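The drawer cabinet gets its reckoning

I have been threatening to deal with the gray metal cabinet for so long that it became a kind of household joke, and then on Friday I ran out of excuses. The rain canceled my other plans, the podcast queue was full, and I had a roll of trash bags right there on the chair looking at me. So I made coffee and got down on the floor.

A little background, for those of you who haven't been reading since the move. I bought this cabinet from an office clearance place called Nedelcu for more money than I like to admit, on the theory that metal lasts forever and I would finally become a person with files. It has three drawers. I had a plan for them, too! Top for pens and tape and the small stuff, middle for paper, bottom for cables and chargers. That held up for maybe a month. After that everything went wherever there was room, and when there wasn't room it went on top.

The top of a cabinet is a terrible invention if you're me. It's flat, it's at exactly the right height, and you walk past it with things in your hands. Snack bag, can, the little white bowl I use for almonds when I'm pretending to be a person who eats almonds. I can clear it off on a Monday morning and by evening it looks like a bus shelter.

Anyway, the bottom drawer. I started there because it was the worst, and I figured if I quit halfway (always possible) at least the worst one would be done. Out came a power strip from my Drultau printer, which died two apartments ago. Out came the manual for the printer. Out came the second manual for the printer, in case I had ever wanted it in Portuguese. There was a bag of cables I couldn't match to anything, three dried-up glue sticks and a Ginell label maker I'd bought specifically to get organized with, still in the packaging — I laughed out loud at that one, alone, on the floor.

Then the paper. Oh, the paper. I had pay stubs from a job I left before I could legally rent a car. I had an electric bill for 805 dollars, which I remember crying over and which turned out to be a meter mistake, and I'd apparently kept it as a souvenir. I put it in the shred pile and then took it out again and then put it back. It took me more than 300 sheets to figure out that my shredder needs to rest every few minutes, and it rests for a long time, and it smells while it does it.

My one rule was that nothing could go back in a drawer on the same day. I've done the other kind of cleanup, where you take out a handful, toss two things and put the rest back a bit neater, and it never sticks. This time everything had to sit in piles on the rug overnight and embarrass me.

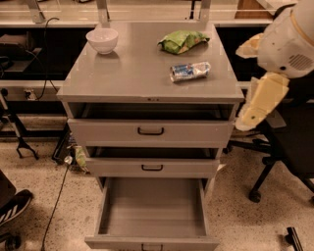
Leave the bottom drawer empty for a week, a reader wrote when I mentioned the project in my last post, and see what you reach for. I thought that was a little extreme when I first read it, but I've been chewing on it ever since. The same comment said that people mostly fill drawers because the drawers are there, and boy, did I feel seen. So I'm trying it. One week, nothing in the bottom. If I find myself desperate for a mystery cable I'll report back.

For the other two, I went down to the Zotness store by the post office and bought 6 of those shallow plastic trays that sit side by side. Measure first! I didn't, and I had to take two back because the drawers are narrower inside than they look from the front. What did fit is holding up fine. Pens in one, tape and scissors in another, batteries in their own tray where they can't roll around and get mixed up with the dead ones.

A few of you have asked whether I lock it. There's a lock, and there was a key once. I was sure it would show up in all this digging and it didn't, so if you know whether those can be replaced cheaply, please tell me. I don't own anything worth locking up, I'd just like to have the key.

I still haven't dealt with the phone photos of receipts, which I promised myself would replace all that paper. My camera roll says 2,851 and I'm not looking at it this weekend. The shredded stuff went out with the recycling, and the label maker is out of its package and needs a battery size I don't have.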